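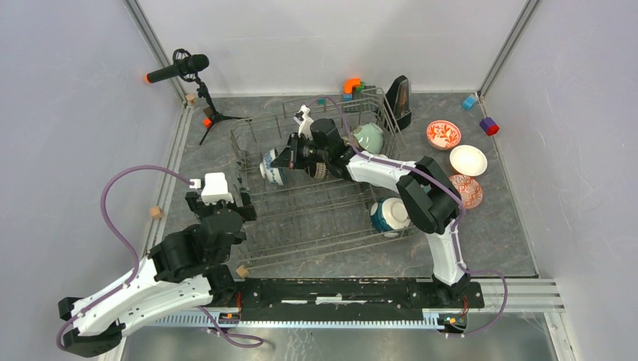 The Mulletti two-arm bench cell with the dish rack task set up.

Hanane Amrani starts most conversations about the Mulletti cell with the price list, and specifically with what is missing from it. "There is no gripper upgrade," she says. "You get the fingers we ship. If you wear them down, you get new pads. I would sooner sell pads than explain why a third-party hand has thrown off your calibration."

Amrani runs product support at Kidilau, which has offered the cell as a rental kit since January. A customer gets two arms on a common base rail, an enclosure with pale walls, wrist cameras and the control software. The minimum term is eight weeks. Setup is done by the customer from a printed guide, and Kidilau budgets 35 minutes for it once the enclosure is standing.

The task most customers try first is loading bowls into a wire dish rack. Amrani did not choose it for its commercial interest. Glazed ceramic is slick, bowl rims differ in thickness, and the rack wires punish a wrist angle that is a few degrees off.

"People want to begin with cubes," she says. "Cubes tell you the arm moves. A bowl on its side with a foot ring tells you whether your approach angle is any good."

Kidilau supplies demonstration data for the rack task, but Amrani recommends that customers record their own, on their own dishes. The software groups recordings in sets of 15. Anything smaller can be stored but will not be accepted for training. She describes that limit as a support decision. Before it was introduced, her team spent a good part of each morning looking at policies trained on four or five recordings and asked to generalize to a full cupboard.

On clutter she is less strict. The guide allows unrelated objects inside the enclosure provided they stay out of the reach envelope, and she thinks a bare floor produces a policy that falls apart the first time something is left on it.
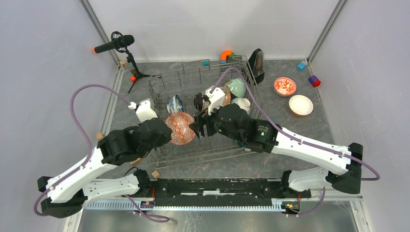 Where the two arms get in each other's way

The main complaint from reviewers has been arbitration. Both arms can reach the middle of the rack, and the software settles conflicts by letting one arm hold position until the other has cleared a set distance. The default is conservative. With both grippers assigned to the same dish, the cell can spend longer waiting than moving.

Amrani does not dispute this. "The default is for someone on their first day," she says. "You can bring the clearance down in the settings file. Page 9 of the guide. It needs a restart, and I know that is annoying." A live control is planned, though she would not give a date.

Cable routing draws fewer complaints but more support tickets. The wrist cable needs slack for the full range of the forearm, and customers tend to tie it down too early because a loose loop looks untidy. A tight cable loads the wrist joint and shows up as drift in the logged positions. Her advice is to run each arm through its full range by hand, with power off, before fixing anything.

Then there are the pads. The foam gives a better hold on glaze than bare fingers do, and it tears. Kidilau treats it as a consumable and includes spare pads in the rental. Amrani says the working rule is to look at the contact face and ignore the outer edge – a frayed border has little effect on the grasp, while a hollow in the middle of the pad does. 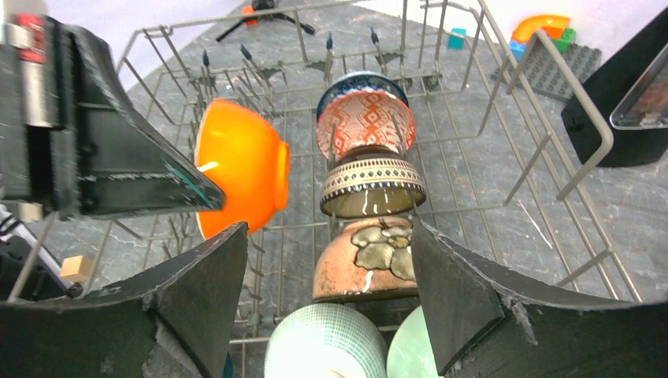 Vojtěch Kováčik disagrees on the pads. In his view edge wear matters as soon as thin rims are involved, and the guide should give a replacement interval in hours. He also wants the pads sold separately to customers who own their arms outright, as Pešek does with its single-arm kit.

Amrani has heard the request before. "Hours of what, though? Hours powered on, hours gripping? We log grasps, so if we publish a number it will be grasps." Separate sale is under discussion. The Gisitz adapter plate, which would let the same fingers fit older arms, is still in testing and will not be offered until the wrist camera mount has been revised to match.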